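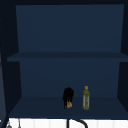

Zukitz kitchen, wall cabinet with two items on the bottom shelf.

I've had the Zukitz simulated kitchen for a few weeks now, mostly to find out if the rulebook that ships with it is any good. Short version – I like the rulebook more than the kitchen!

It's a thin thing, written by Senau, and it reads like somebody got burned a few times first. Write down your success rule before you run a single episode. Log the start state, every time. Keep the failures in the same folder as the wins (I was guilty of this one, I had a folder called "misc"). I ran 2,155 episodes and threw out six for bad logs, so 2,149 went into my report, and the rulebook makes you print both numbers.

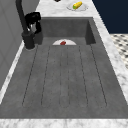

The part on clearance is where I'd push back. You get one minimum gap for the gripper near any fixture, and one number for a faucet and a flat wall is just lazy. I ended up with my own table, taller margins for anything that curves, and my runs got a lot calmer.

Looks-wise it's fine. Marble's nice, the navy cabinets are very navy, and the dark stuff gets muddy when a black gripper is close to a black faucet. If your policy runs on camera input, put a contrast check in your protocol, as the rulebook skips it completely.

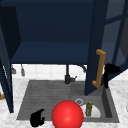
I'd also like a rule for cabinet doors. Open or closed should be a field you have to fill in, and right now it's a free-text note, so good luck searching it in December.

Four out of five from me. Buy it for the logging chapter.

Comments (3)

gridlock_g: Does the clearance rule count the fingers or the whole gripper body?

benchtop: Whole body, I think it's in the appendix.

mapleside: We made doors a required field too. Saved us a rerun.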